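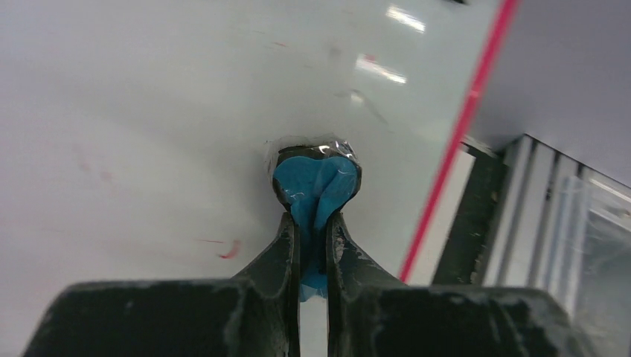
Kimie Imai commented under my last post that the storm wasn't all that bad, that her side of Prukby only lost a few branches, and that people on the hill always make more of the weather than it deserves. Fair enough. She's down by the school and the wind comes over the top of those streets. Up on Ross Road we got it straight off the lake, and the power was out until Tuesday.

I said I would write down what happened while I still remembered it in order, so this is that.

It started a little after 4 p.m. on Sunday. The sky to the west had been a dirty yellow since lunch and the air was thick enough that I gave up on mowing and sat on the back step. The first gust took the lid off the recycling bin and I never found it. Then the rain came sideways and I went in and shut the windows on that side, one of which doesn't shut properly and hasn't since we moved here.

The lights went at twenty past four. They came back twice, for a few seconds each time, and then they were gone for good. I unplugged the computer and the TV. The hail lasted maybe five minutes. It was pea sized at our place. A man at the gas station told me he had some like golf balls out past Pluvov, but he didn't keep any.
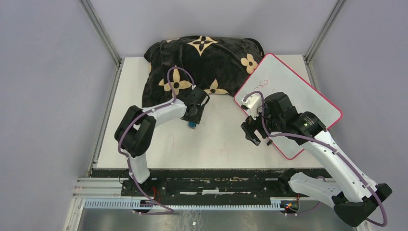 By six it had quit raining and most of the street was outside looking at things. The big silver maple at the corner had split down the middle and one half was lying across both lanes, with the wires under it. We kept the kids back. The fire department came and put tape up and told us all to stay on our own side, and they left to do the next one.

The utility's outage page said 2,281 customers were out in the county that evening. I checked it on my phone until the battery got down to 30 percent and then turned it off. My advice is to charge the phone when the sky turns yellow, which I knew already and didn't do.

The basement took on some water, 2 inches at the low end by the furnace. The sump pump runs off the house current, so it sat there. I bailed with a mop bucket until ten, went to bed, and got up at 2 to do it again. The rain gauge on the fence post had blown over, so I can't tell you how much fell. My neighbor two doors up measured something, but his gauge sits under the eave and I don't trust it.

Monday was hot and still. I drove to the hardware store for a battery pump and they were sold out, along with ice, tarps and D cells. I ended up getting a used pump from a guy on the county swap page for 200 dollars, which was too much, and it worked fine.
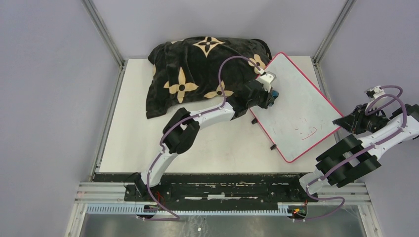

Did we lose the food in the freezer? Most of it. The chest freezer stayed shut and the things at the bottom were still hard on Tuesday, but everything in the kitchen fridge went in the trash, including a whole brisket I'd been saving.

The crew got to our block Tuesday morning with a saw truck and a bucket truck. They had the maple cut up and pushed to the curb before lunch, and the lights came on while I was standing in the driveway talking to one of them. He said they'd been on since Sunday night and had two more roads to do after ours.

What's left is the roof. There are shingles missing over the garage and one soft spot I don't like. The insurance adjuster is supposed to call. Avia Roofing in town can come look at it, but they're booked well into August, so there's a tarp on it until then. I weighed it down with bricks and it still flaps at night.

If anyone in Prukby has seen a green recycling lid, it's mine. Leave a note in the comments.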